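I got to Granton way too early, so the first part of my visit was spent in the parking lot eating a granola bar and watching a guy try to back a trailer in. He got it on try 3. Anyway! The open day at Bouzid started at ten, and I'd signed up back in August, when it was still going to be held in the old building over in Jekavville.

For anybody who hasn't heard of them, Bouzid makes and tests stuff for the table: towels, mugs, bowls, the odd pitcher. I've been buying their seconds for years (my whole kitchen shelf is seconds, if I'm being fair) and I really wanted to see where it all comes from. We were a group of 50, split up by sticker color, and I got green.

Our guide was Abdelilah Ezzat, who has been there since the Jekavville days and talks faster than I do. First stop was the weaving floor, and wow, it's loud. They hand you foam earplugs and then try to explain things to you anyway, so I caught maybe half of it. What I did get is that the striped borders on the towels are woven in, and that switching a loom over to a new pattern can eat up a whole morning. There's a wall of old sample cards by the stairs, 1052 of them, going back to the very first designs. I would've happily stayed there until lunch. I found the pattern of my mom's old beach towel!

Then came the glaze room (smells like wet clay, floor is slippery, wear real shoes) and a short stop at the Mastik counter, where they sell a kind of glue for fixing chipped bowls. I bought two tubes. The lady there let us try it on a broken saucer and mine came out crooked, but it's holding.

After the coffee break we went on to the part I'd been looking forward to the most, the little try-out room, with a round table and the dishes set out on it.
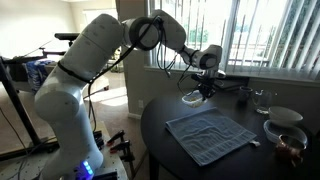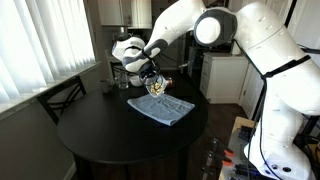
I have wanted a good towel for under my breakfast things for ages, because my own table is dark too and every single crumb shows. My kids eat cereal like it's a contact sport. So I spent a long time looking at the one on the table, the light blue one, folded flat and set a little crooked, with those faint stripes running across it. Folded up like that it's just about the size I'd want for one place setting, and the color looks so nice against the black. I also fell hard for that copper-colored piece at the back of the table in the second picture, and I asked in the shop if they had anything in that shade. They didn't, but I'm on the list.

The shop, by the way, is small and gets packed right after each tour, so go before your group does if you can sneak off. I paid 8 dollars for a blue hand towel from the seconds basket and can't find a thing wrong with it. Parking's free, the coffee's free, and the soup in the canteen is fine but salty. Abdelilah said they hope to have the pottery wheel running for visitors next time, and I already put my name down for that one.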